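From: Rok Dervishi
To: Grovholm building list
Subject: Re: Bottled water for the meeting rooms

Zorica Georgiev wrote:

> We are down to the last of the water in the second floor cupboard.
> Before I reorder, can people say whether they want the same kind again?
> Brundine can also do a 480 ml bottle with a flip top. It costs less per
> case but I have not tried one. Order has to be in by 10.
>
> Zorica

My vote is for the same kind again, in the 500 ml size. The flip tops we had from Jostach a while back leaked when they were laid down in a bag, and I had to dry out a notebook and a phone charger. A plain screw cap can be closed tight and put in a backpack.

I would also like to keep the clear bottles with the blue label. When the cupboard door is open I can tell from the hallway what is water and what is the cleaning stuff Tomić leaves on the shelf below. If Brundine's bottles are tinted or have a white wrap, I would want to see one first.

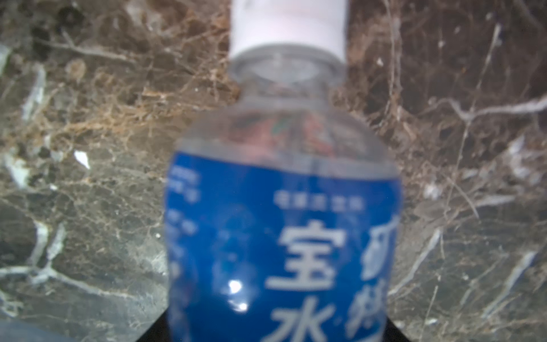
Naveen Nishad asked me by the elevator whether we need bottles at all now that the kitchen tap has a new filter, and said he would be fine with a pitcher and glasses in the small room. I told him I would pass it on. My own view is that a pitcher works for the small room but not for the training days, when people carry their water between floors and the glasses end up on windowsills.

So for the order:

3 cases of the same for the large room and the training days.
None for the small room if Naveen's pitcher goes ahead. Nathalie MacPherson says there are two in the kitchen, top shelf, behind the coffee filters.

Please put the caps back on empty bottles before they go in the recycling bag. The last bag dripped all the way to the stairs. Labels can stay on, I checked with the pickup people in January.

Zorica, if the cases come in the afternoon I can bring them up with the cart. Mornings I am at the other building.

Rok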